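Packing the September gift box

The Zilitz gift box goes out again in September, and the packing table is being set up for it now. Last year we sent 477 boxes and ran short of time in the final week, mostly because the contents were laid out differently by each person who sat down to pack. This year everyone will work from the same layout.

The part people ask about most is the orange moulding. It is a matt terracotta orange with a raised rim, and it has a circular recess in the top and a curved one towards the pointed end. It marks very easily. Please lift it by the rim and wipe the table before putting it down, as grit on the underside scratches the next one in the stack. Any with chips or cracks go back to Harries with the stock number 2803 written on the slip.

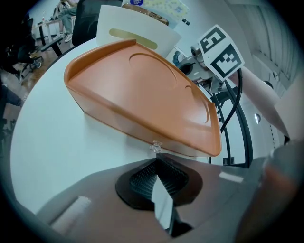
Laying out the table

Keep the orange piece in the middle and the cream box open to the left of it, with the pale yellow lining folded inside. Bottles stay on the other table until they are called for. Last year two were knocked over by sleeves, and we lost a batch of tissue and most of an afternoon.

Angharad Prosser has asked that the lining is left folded until the box has been checked. Once it has been opened out it never goes back quite the same way, and a creased lining is the first thing the customer sees. If a box has a dented corner, move the lining across to a good one and flatten the dented box for recycling.
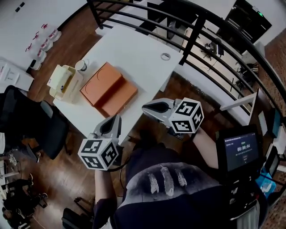 Spare linings are in the cupboard by the door, second shelf. We have 149 left from last year and these should be used first. The new ones are a slightly heavier weight and will not sit flat if the two kinds are mixed in the same box.

The clear discs with the blue fan pattern need a little more care. They have a thin reddish-brown rim, and fingerprints show up badly on the clear part, so hold them by the rim and wear the cotton gloves. Stand them upright while you are working, and do not lean anything against the printed side. A soft dry cloth is fine for dust. Do not use the spray cleaner, which took the print off several of last year's samples.
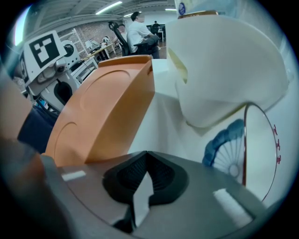

Eradar will collect finished boxes from the Skastden loading bay, and the cartons need to be taped and labelled before they go down. Labels go on the short end. Each carton should have its packing slip on top of the boxes and the packer's initials in the corner of the slip.

If you can help with packing in September, put your name on the sheet by the kettle. Mornings are filling up first. Afternoon places are still open for most of the month.

Skastden newsletter | Contact the packing room | © 2023 Skastden | Back to top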